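Dindovix Kitchen Clips – read me first

Short clips of me sorting, stacking and putting away things on a kitchen counter. Version 2.
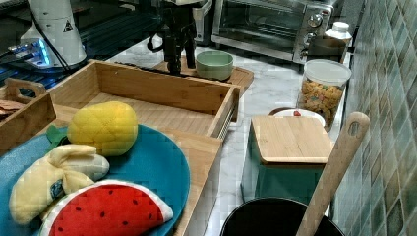
I started Dindovix after one too many evenings hunting for footage of plain old kitchen tidying, the boring kind where stuff goes from a plate to a tray and back again. There are 138 clips in the set now, split into 7 folders by what gets moved. The plush food folder is my favorite by a mile! It has the quilted pineapple, the banana with the floppy peel and the watermelon slice, and they look great on the teal plate next to all that bamboo. They squash, they flop over, they never land the same way twice – way more fun than the hard plastic fruit I used in version 1.

What's in the download

clips/ has the videos, one folder per group of items
notes.csv has one line per clip: item, where it starts, where it should end up
skipped.txt lists the 19 clips I pulled and why (mostly me bumping the counter)

How I name things

A "tray" is anything low with sides. A "box" is deeper. A "board" is flat, even if you'd serve cheese on it. I went back and forth on this and a few older lines in notes.csv still say tray when they mean box, sorry. If you're searching by word, try both.

Stuff to know

It's one kitchen, so don't expect much variety in the background. The counter is a white marble pattern and pale items can be hard to pick out against it. I wash the plush food between rounds, so colors may drift a little from folder to folder.

The Makowska folder is named after the street I lived on when I started, and Jornon is just the spreadsheet template I used for the notes. Neither one is a category.

Using it

Free for anything noncommercial. Please mention Dindovix somewhere. Fixes to notes.csv are very welcome – send them through the Traden page and I'll fold them into the next version.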